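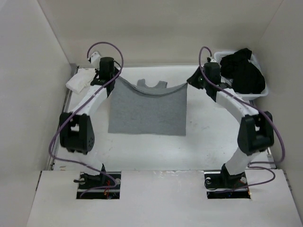
Reissues and Remastering Desk

The Second Life of a Quiet Record
2004-09-08

The band Undness made its second album, Trinesby, in a converted grain office with a rented eight-track machine and a mixing desk that had one dead channel. The label, Sembiring, pressed 2000 copies on vinyl and a smaller run on cassette. Both were out of print within a year. The record has now been reissued on compact disc, with a new transfer from the master tapes, and the result raises several questions about what a reissue is supposed to do.

The short answer is that it sounds better than the old cassette and different from the old vinyl. The long answer takes up the rest of this article.

Background

Undness was a four-piece with guitar, bass, drums and electric organ. The first album was a standard product of its period: loud guitars, vocals placed low, drums recorded in a large room with the door open. It sold modestly. Trinesby moved the organ to the center and cut the guitar parts back to single lines. Five of its nine songs have no chorus in the usual sense. The drummer plays with brushes on four of them.

Sembiring did not know how to sell it. The first single, "Zosine," was chosen because it was the shortest track. It runs two minutes and fifty seconds, changes key once, and ends on a held organ chord that most radio stations faded early. College stations played it for part of one fall. The album followed and was reviewed in a few regional papers, mostly in a single paragraph. The band toured in a van, played to rooms that held about 200 people, and stopped working together the following spring.

The record kept moving after that, at a low level. Used copies turned up on mail-order lists. Two later groups recorded "Zosine," one as a B-side and one as a hidden track. By the late nineties a clean vinyl copy was hard to find, and most people who knew the music knew it from tapes made from other tapes. This matters to what follows, because a large part of the audience for the reissue has never heard the record at the correct speed.

The tapes

Trinesby was recorded on half-inch eight-track tape at 15 inches per second, without noise reduction, and mixed to quarter-inch stereo. Two sets of mix reels existed. The first was sent to the cutting engineer. The second was a safety copy kept by the label in a storage unit, along with the multitracks.

The cutting reels are lost. The notes with the new disc state this plainly in the second paragraph, which is good practice. The reissue was made from the safety copy, one generation down. In theory this means slightly more hiss and slightly less detail at the top. In practice the difference is small. A copy made on a well-aligned machine at 15 inches per second loses very little, and the safety reels had been played so rarely that the oxide was in good condition.

It was not in perfect condition. The brand of tape used was prone to binder breakdown, in which the glue holding the magnetic particles absorbs moisture and turns sticky. Tape in this state sheds onto the heads and can be damaged beyond repair in one pass. The usual treatment is to bake the reels at low heat for several hours, which drives off enough moisture to permit a few clean plays. The Trinesby reels were baked in August of last year and transferred the next day.

The engineer made two transfers, one flat and one with the playback heads adjusted by ear for each song. The second was used. Head alignment had drifted during the original sessions, probably because the stereo machine was moved between rooms, and the test tones at the start of the reel match only the first three songs. Anyone who owns the original vinyl will notice that side two sounds duller than side one. On the new disc the gap has mostly closed.

Speed

The original vinyl runs slow. The error is close to 2 percent, or about a third of a semitone, enough to put the organ audibly below concert pitch. The cause seems to have been the machine used at the cutting stage, as the safety reels play back at the correct pitch on a calibrated deck. The cassette was duplicated from a different source and runs slightly fast.

There are therefore three versions of this album in circulation, at three speeds. The reissue uses the pitch of the tape. On paper this is the only defensible choice. It does change the record. "Zosine" is shorter by three seconds and feels brisker than that. The vocal on "Low Meadow" loses some of the weight that listeners have praised for years. That weight was, at least in part, an accident of the cutting room.

A purist will say that the vinyl is the record the public bought and that its faults belong to it. A different purist will say that the band heard the tape in the control room and approved the tape. Both positions are reasonable. The notes would have been stronger with a paragraph on the subject. They mention the correction in half a sentence.

Level and equalization

Current practice in mastering favors high average levels. Peaks are limited, quiet passages are brought up, and the disc sounds louder than its neighbors in a changer. A number of recent reissues have been spoiled this way, some of them badly. Trinesby has been treated with more care. The average level is a few decibels above what would have been normal for a compact disc ten years ago, and well below the current norm for new rock releases. The brushed snare on "Two Barns" still has a front edge to it. The crescendo in the last minute of "Ferry Account" still gets louder, which cannot be assumed.

Equalization is another matter. There is a lift in the upper midrange, somewhere around the area where consonants sit, and it has been applied to every song. On the denser tracks it helps. The vocals on Trinesby were recorded with a dynamic microphone placed close, and they have always been thick. On the sparse tracks the lift brings out string noise and the click of the organ keys. Listeners with bright speakers should turn the treble down a notch.

The bass has been left alone. This is correct. The bass guitar was recorded directly into the desk, has almost nothing in its lowest octave, and would only have gained rumble.

Noise reduction has been used sparingly, or possibly only between songs. Hiss is audible in the opening of "Low Meadow" and stays constant as the instruments enter, which suggests that no automatic process is following the signal. Some buyers will complain about it. Hiss is easy for the ear to ignore when it is steady, and much harder to ignore when it comes and goes.

The extra tracks

Four pieces have been added after the album proper, separated by ten seconds of silence. A longer gap would have been welcome. "Ferry Account" was built as a closing track and needs some room behind it.

The first addition is an instrumental mix of "Zosine," made for a television appearance that did not take place. It shows how much of the arrangement is carried by the left hand of the organ part. The second is a rehearsal recording of "Two Barns" at a faster tempo, in mono, with sticks in place of brushes. It is interesting once. The third and fourth are unreleased songs from the same sessions. "Customs House" is unfinished, with a guide vocal and no bridge. "The Long Invoice" is complete, well recorded, and as good as anything on side two. No explanation is offered for its absence from the original record. Total time may have been a factor: side two already ran past 22 minutes, and a sixth song would have forced the cut to be quieter.

The multitracks were not used for any new mixes. Some reissues of this type include a modern remix as a bonus, and they are seldom played twice.

Packaging

The sleeve reproduces the original front cover from a printed copy, and the dot pattern is visible. The back cover has been reset in a typeface close to the first one. Lyrics are included for the first time and correct several errors that have circulated among fans, among them the second line of "Zosine," which refers to a ledger and not a letter.

The essay is useful on dates and equipment and thin on everything else. It lists every microphone used on the drums. It says almost nothing about how the songs were written, or why a guitar band chose to build its second album around an organ. Recording credits for the extra tracks are printed under the tray, where they will be missed.

The first pressing of the disc is limited to 1000 numbered copies. The label has stated that an unnumbered edition will follow if these sell. The audio will be the same, so there is no technical reason to hurry.

Who should buy it

Owners of the cassette should replace it. The cassette was a poor product, with uneven levels between sides and a dropout in "Ferry Account" that was present on every copy checked for this article.

Owners of the vinyl have a harder choice. A clean original on a good turntable has a smoother top end than the disc, and the slow pitch has its defenders. With a turntable that has a speed control, the two can be brought within a few cents of each other and compared directly. On that test the disc is ahead on side two and behind on the first two songs of side one. "The Long Invoice" tips the balance.

New listeners should start with track four, "Low Meadow," at moderate volume, and then go back to the beginning.

Tested on: two-way bookshelf speakers, closed headphones, and a car system with the tone controls set flat. Vinyl comparison made with two original copies – one unplayed, one with light wear. Cassette comparison made with three copies on a three-head deck, aligned before each side.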